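Drying orange slices for the fall table
25 Jun 2021

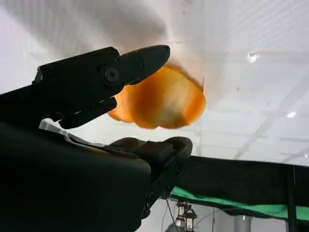

Issue 254, page 7

The craft table at the Blackburn summer fair ran short of dried orange slices again, so we are starting early this year. Pauline Bramwell has offered her two racks, and the kitchen at Mavach Hall is ours on Friday mornings until the end of the month after next.

A good slice has a bright rim and a paler center, and lets the light through when it is held up. Thick ones stay leathery in the middle and go moldy in the bag – we threw out most of the April batch for that reason. Cut across the orange with a serrated knife and keep the slices even. The end pieces are mostly peel and can go in the compost.

Blot both sides with a dish towel, then lay the slices on the rack without letting them touch. Set the oven to its lowest heat and turn them every hour. They usually take 5 hours, a little longer if the oranges are very juicy. Leave the door open a crack if your oven runs hot. Brown rims mean it was too warm, and those slices can still be used in potpourri.

Let them cool overnight before you pack them. We would like them in paper bags, 16 to a bag, with the date on the outside. Plastic bags are fine for the finished garlands but not for loose slices.

Bags can be left on the shelf by the hall's side door. Please bring your own knife on Fridays – the hall has only two that are sharp.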